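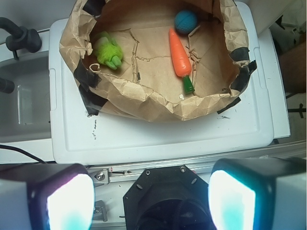 Fernanda Lobo wrote in to ask why her cat ignores every toy labeled "irresistible."

24 June 2019, by Hiwot Wubshet
2 min read
Filed under: Cats, Buyer Questions

Does catnip work on all cats?
No. Plenty of them couldn't care less, whatever the package promises.

Is the $42 Usterell kit worth it?
I doubt it. I tried one for 4 weeks and my cat slept through most of them.

Do "calming" toys calm anything?
I've asked Usterell for proof since November. Still waiting.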